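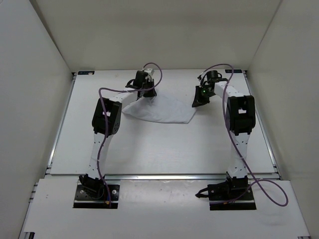
My project this semester was about why cotton dish towels are so bad at drying dishes when they're new, and how many washes it takes before they get good. My grandmother always said a towel isn't worth anything until it's been through a summer, and I wanted to see if she was right. I spent most of May on it, so forgive me if I get a bit worked up about towels.

I bought 24 plain white cotton towels from Tummont, all the same size, and split them with my lab partner, Hendrik Adams. His half got washed with regular detergent (Flutness, the unscented kind) and mine got washed with the same stuff plus fabric softener. Everything went on warm, then onto the line in Hendrik's yard. No dryer! We argued over that one for a while, but his dryer runs way hotter than mine and it would have messed up the comparison.

The test is simple. You weigh the towel dry, lay it in a tray with 700 milliliters of water for one minute, hang it by one corner until it quits dripping, and weigh it again. The difference is what it soaked up. We did this with the brand new towels and then after every fifth wash.

New towels were terrible. Water just sat on top in little beads, which our teacher Aurelio Chávez says comes from the finish they put on at the mill. Hendrik's got better fast and then pretty much leveled off. Mine improved too, but slower, and by the end they were still behind his. So the softener does hurt, at least with this brand.

Problems: we lost a whole set of readings when my kitchen scale died, and the replacement reads a little heavy. I corrected for it but I don't love that. Also we stopped at 50 washes, and I'd have liked to keep going.

If I did it over I'd try linen, and I'd use hot water on one batch. Grandma wants the leftover towels.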